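Switching the seed swap to October

5 March 2025

I have run a small seed swap for a few years now, always in early spring, and this year I am moving it to October. People keep asking why, so I'll write it down once.

By March most gardeners have already bought their seed. They come to the swap with leftovers, and the leftovers are mostly squash. Last time we had 13 kinds of zucchini and one packet of onions. In the fall everybody has fresh seed and no plan yet, which suits a swap much better.
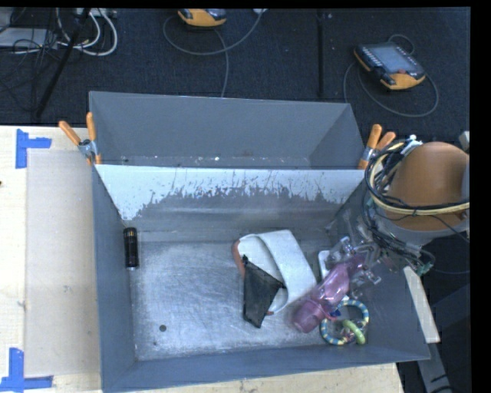 Two gray bins and a pair of orange-handled clamps.

The other change is packets. I used to let people bring seed in whatever they had -- jars, socks, a coffee can once. From now on it has to be in paper envelopes with the name of the plant and the year it was saved. I will have 100 blank envelopes at the door, and pens.

Tiburcio Solís asked if store-bought seed is allowed. Yes, if the packet is unopened. Please leave hybrids at home, as they don't come true and someone always ends up disappointed the next summer.

I still need to settle on a room. The one over the Mercado is free but has a lot of stairs. If you know of a place on the ground floor that holds a few long tables, leave a comment. I am also looking for beans, the climbing kind, as mine got mixed up.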